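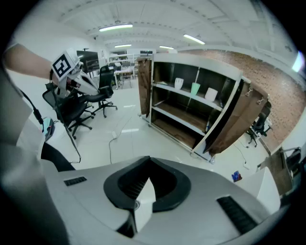
View from the right-hand gripper, left one held up with its marker cube showing

Ticket 64: Left gripper drops out of tracking near the cabinet
Product: Diltance two-hand gripper kit, rental plan
Opened by: Felicja Szewczyk, Wusten
Handled by: Kacper Górecki, Diltance support
Status: Solved

Felicja Szewczyk, 9:40 am
Hello all, and thank you again for the quick help with the charger in September. We are back with something new, I'm afraid. We are trying the pair of grippers on our cup shelf task, where you take a cup from the upper shelf of the tall cabinet on casters and set it down one shelf lower, and the left gripper keeps losing its position. The right one behaves beautifully. The left will be fine for a while, then the status window says "marker lost" and the recording stops, and Iwona has to start over with her arms already tired, poor thing. We had 23 good takes yesterday and 40 that stopped early. I've attached a view from the right gripper so you can see the room and how the left is being held.

Kacper Górecki, 10:15 am
Good morning Felicja, and what a nice bright room you have! Thank you for sending the picture along with the words, it saves me a good many questions. The marker on the cube is turned where the right camera can see it, so I don't think anybody is holding anything wrong. A few things I'd like you to try, in whatever order suits you:

Wipe the marker face with a dry cloth. No spray, please, it leaves a shine.

Have a look at the black cable hanging from the left gripper. It makes quite a loop down to the left, and I'd like to know if the plug gets tugged when Iwona reaches for the upper shelf.

Turn off the ceiling light nearest the cabinet and do a handful of takes. Your floor tiles throw back a lot of light and so might the marker.

While you're at it, you may want to move the white cable and power strip from the floor in front of the cabinet. That has nothing to do with tracking, I just worry about people's feet.

Felicja Szewczyk, 1:05 pm
Power strip moved, and you were right to mention it, Wycliffe has been stepping over that thing for weeks. Marker wiped, no change. With the light off we did get fewer dropouts, but they still came, mostly on the reach for the white cup at the left end. The plug feels snug to me. Is there a way to tell from the software?

Kacper Górecki, 1:30 pm
There is. Open the log folder, take the newest file and look for the line "link reset" just before "marker lost". If it's there, the cable is your trouble and the marker message only follows after it. If it isn't, send me the file and I'll go through it with Celina Głowacki, who wrote that part.

Felicja Szewczyk, 2:10 pm
Found it! "Link reset" comes first in every file I opened. Iwona clipped the cable to her sleeve with 2 clothespins from the kitchen so it can't pull, and the whole afternoon set has run without a stop so far, with the lights back on.

Kacper Górecki, 2:25 pm
Wonderful news, and please tell Iwona the clothespins are going in my notes. I'm sending you a longer cable with a proper strap, free of charge under the rental plan. Keep the old one as a spare. I'll mark this solved, but just reply here if the message comes back and the ticket will open again by itself.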